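Support Center > Laundry and Care > Washing Programs > Ticket 1127

Filed under: Washer-dryers, Color transfer, Spin errors

Status: Solved
Product: Multon washer-dryer, front door model
Opened by: customer, Pullari

First message

Hello, I am writing for two problems which maybe are one problem. My Multon machine is 14 months old. Since November it stops in the last spin and shows the code E56. The clothes stay heavy with water. The second problem is that dark blue color is coming on my light bedsheets. I had never this before. I wash with the Cotton program at 40 degrees, with liquid detergent from Surerley, one full cap.

What I did already:
- cleaned the filter behind the small door at the bottom (there was one hair clip and some sand)
- checked that the hose behind the machine is not bent
- pulled the plug, waited ten minutes, put it again
- ran the program empty. It finished without the code.

The machine stands on a tile floor and does not move when I push on the corner. Please tell me if I need a technician, because the shop where I bought it (Chaudhary Home) says I must ask you first.

Reply from support

Thank you for the clear list. E56 means that the machine tried several times to spread the laundry in the drum and could not. It then skips the fast spin to protect the bearings. If the empty program finishes, the motor and the pump are normally fine.

Please send us the following: what was in the drum when the code came, how full the drum was, and whether the sheet was a fitted one with elastic. For the color problem, please tell us which dark items were in the same wash or in the wash before it.

Second message

I looked in more detail. The code came four times and I wrote down each load.

Load 1: one fitted sheet, two pillow covers, socks. Code E56.
Load 2: towels only. No code.
Load 3: fitted sheet, one duvet cover, T-shirts. Code E56.
Load 4: shirts and trousers. No code.
Load 5: duvet cover and one fitted sheet. Code E56.
Load 6: the same as load 5 but I added two towels. Code E56, but it came later, with 12 minutes still to go.

So it is always with the fitted sheet. When I open the door, the sheet is like a bag and the small things are inside of it, all together in a hard ball. In load 1 the socks were in the deepest corner, inside the elastic. The blue marks on the sheet were in this same corner, so I think the dark socks stayed there for the whole program.

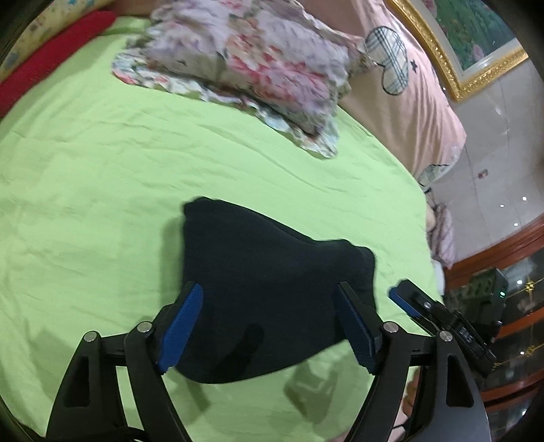

Photo: customer upload, ticket 1127

The sheets are light green and the dark things are navy, so any mark is easy to see. I washed the marked sheet again alone and the marks are weaker but not gone. I did not put it in the dryer yet.

Reply from support

It is good that you did not use the dryer. Heat can fix the color in the fabric, and after this it is much harder to remove.

Your notes explain both problems. A fitted sheet turns into a bag during the wash, and small items collect in it. The drum then has one heavy lump on one side and the spin is refused. If a dark item is pressed in the same place for a long time, loose color goes into the cloth that touches it. No repair is needed at this point.

Please try this for the next loads:

1. Wash fitted sheets without socks and other small items. Dark items go in a separate wash.
2. Close the buttons or the zipper of the duvet cover before washing.
3. Fill the drum loosely and leave a hand's width free at the top.
4. Choose the Bedding program. It turns the drum in both directions more often than Cotton does.
5. Lower the detergent to half a cap. Too much foam also disturbs the spin.

For the marks: soak the sheet in cool water with an oxygen-based color-safe stain remover. Follow the time on the package, and test a hidden corner first. Then wash it alone. Do not use chlorine bleach on colored bedding.

If E56 comes back with a mixed load of towels and shirts, please open the service menu (hold Start and Delay together for five seconds) and send us the number in the line "balance".

Third message

I made all the points. Results:

Bedding program, fitted sheet and duvet cover with closed buttons: no code. The sheet was still a little twisted, but the spin was complete.
Dark wash alone, Cotton program: no code.
Fitted sheet again, this time with pillow covers: the code did not come, but the machine tried the spin three times and the program was 20 minutes longer. One pillow cover was inside the sheet.

I opened the service menu also, only to be sure. The line "balance" says 50. The line below says "limit 100". Is 50 good?

The marks are almost gone after two soakings — I can find them only in daylight, near the seam. I will do one more soaking and then dry the sheet on the line.

Reply from support

Yes, 50 is a normal value for bedding on your model. The machine stops the spin only when it reaches the limit. The longer program time is also normal, as the display adds the minutes for every new attempt.

We have written a note in your warranty file, so Chaudhary Home can see that the machine was checked with us. We set this ticket to Solved. You can open it again by answering within 30 days.

Last message

Thank you, it is clear now. One suggestion: in the manual, E56 is explained only with "load not balanced, distribute load". I distributed the load two times by hand and it became a ball again. A line about fitted sheets would help. You can close the ticket.

© Multon Customer Support | Terms | Privacy | Back to top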